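The Arm Takes the Night Shift, and Other Rumors

6 min read

When the people at Plenham heard that part of the job was going to be done by a machine, the first question at the meeting was whether it would get a locker.

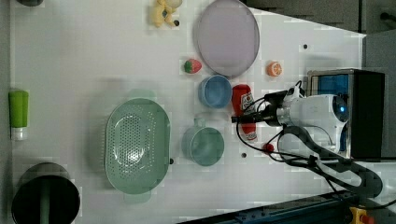
"I thought that was fair," says Engelbert Rainer. "I waited four years for mine."

Rainer has run the tabletop line at Plenham for long enough to have opinions about all three of its previous owners. The company tests housewares for people who sell them. Bowls, mugs, strainers, squeeze bottles, anything that a customer might pick up, put down and complain about. For most of its history the testing was done by hand, in the plainest sense. Somebody sat at a table and moved a thing from one place to another, wrote down how it went, and then moved it back.

"You'd do a mug in the morning and the same mug in the afternoon," he says. "By the end of the week you had feelings about the mug."

Now much of the moving is done by an arm, on software from a firm called Cuvomine, and Rainer's people set the table for it. That is the phrase they use. It started as a complaint and has turned into the official name of the task. It's on the time sheets.

Setting the table takes longer than a visitor would guess. The items have to be spread out in a way that is messy but not too messy, and then messed up differently for the next run. Toy food goes in among the real stuff. Rainer, who raised two children and figured he was through with plastic fruit, says he was handed a shopping list in September and had to walk into a toy store on company time.

"The lady asked me how old the child was. I said it was for work. She gave me a look and put it in a bag."

The hard part, according to him, is being random. People are bad at it. Left alone, everyone drifts into a personal style. One of the morning crew kept arranging things like a place setting, with the plate in the middle and everything else paying its respects. Another put all the round items together. Rainer's own weakness was leaving a tidy path to whatever the arm was supposed to pick up.

"I was being polite to it. Mark told me to cut that out."

Mark is Mark Anthony Sarmiento, who used to do the hand tests at the next table over and now looks after the arm. He got the job by being the one who read the manual, a binder he describes as 311 pages, of which seven are useful. He won't say which seven. He considers that job security.

Sarmiento is more cheerful about the change than Rainer, and also more specific about what's wrong with it. His wrists don't hurt anymore. He used to tape them. On the other hand, he used to talk all day, and there is less of that now. When two people do dull work side by side they will cover baseball, marriage and the best way to cook rice before lunch. When one person watches a machine do dull work, he has to pay attention.

"It's a funny kind of tired," he says. "My hands are fine. I go home and I can't pick a TV show."

He also misses being good at it. He could tell from the weight of a bottle whether the cap would give him trouble, and this was respected. The arm goes for a bottle the same way whether anyone respects it or not. When it misses, he writes down that it missed. When it doesn't, he writes that down too, and he says the second kind of note is the one that gets to him.

I asked both men whether anyone had lost work over it. Rainer took a while to answer. Nobody was let go, he said. Two people who left weren't replaced, and the group that had been 20 when the Ardeleanu contract came in is smaller now, and everyone can do the arithmetic. The Ullbridge office sent a letter that used the word "journey." Somebody taped it up in the break room and corrected the punctuation.

What they did get, after some arguing, was a rule that the person at the table can stop a run without explaining why. Rainer pushed for that. He says the first draft had a form attached, with a box for "reason," and he told them that a man who has to think up a reason will wait too long to hit the button.

"They took out the box," he says. "I still have the form. It's the only argument I ever won here in writing."

Sarmiento has been asked to train on a second arm next year and has said yes, on the condition that someone else reads the binder. Rainer is eligible to retire before then and doesn't plan to. He wants to see who sets the table.

As for the locker, the meeting notes say the question was "taken under advisement." The one next to Sarmiento's has been empty for a while. It has a spare cable in it, and a strip of masking tape across the door with no name on it yet.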